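Equipment planning update: sorting arm for the returns counter

We have had a lot of questions since the August budget round about the sorting arm, what it will cost us and when it might arrive. Most of the answers are still the same as they were at the Wednesday meeting, but a few things have moved on, so this item covers them together.

Nothing has been ordered. Aurel Dinu has two written quotes in hand, one from Brendell and one from Soomro, and is waiting on a third. The Irnberg branch has put its name down to share the purchase if we go ahead, and in that case the arm would be bought on one order and the installation billed to each site separately.

What is in the quotes

The two quotes look close on the first page and are quite different once you read the rest. Brendell includes the arm, the gripper, the mounting base and one day of training. The table, the board and the bins are left to us. Soomro includes the table and the board but lists the gripper as an option, and the first year of service is charged on top. Rafsan Munasinghe has put both into the same spreadsheet so they can be compared line by line. It is in the shared planning folder, and you are welcome to add comments. Please don't change the figures.

Lines we missed the first time, now added:

Spare finger pads for the gripper
Guarding on the side facing the walkway
A new power outlet behind the table
Freight and unpacking
Staff hours for setup and testing

The staff hours are the biggest of these. Shiyu Lu has asked for 30 hours across two people, to be charged to the project and not to the counter's normal schedule.

Size and layout

The room measurements are done. The arm has to stand at the back of the table with the bins beside it, and the table has to be deep enough that people can change a bin without leaning under the arm. Sajib Bhuiyan built the layout in Fluvow, the simulation package we have on a trial license, and has been running the sorting job there with three bins: general, returns and recycle. The license runs for 6 weeks. If we want to keep it past that, it will need its own line in next year's budget.

Two points came out of the layout work that affect spending. The bins in the model are set tight against each other, and Sajib would like to price a wider board so they can be spaced apart. He would also like a wrist camera priced with the gripper in all three quotes, because adding one later means a second visit from the installer.

What happens next

The third quote is due before the next planning meeting. After that, Aurel will recommend one supplier, and any order above 1,000 has to be signed off by both branches. If the sign-off slips, the money stays in the equipment reserve and we carry on sorting by hand for another season.

If you work the counter and have a view on bin sizes, label wording or where the table should go, send it to Tanvir Haque by the end of the month. Item sizes would be especially useful. We have good numbers for the small boxes and very little for anything soft or oddly shaped, and the choice of gripper depends on both.

The K1 test item in the Fluvow layout

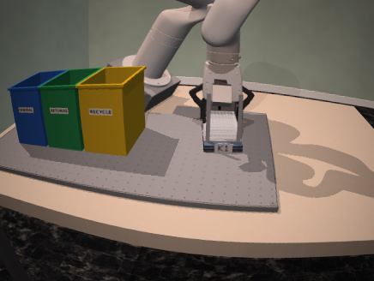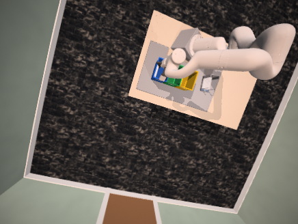
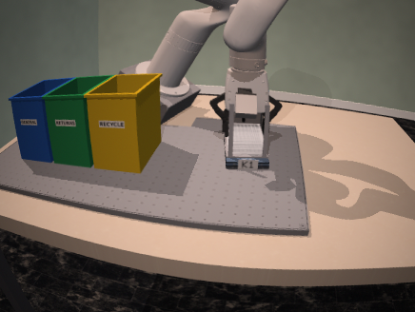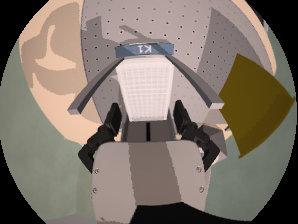 Images: Sajib Bhuiyan / Fluvow simulation

Paper copies of the quote comparison are available from Rafsan on request.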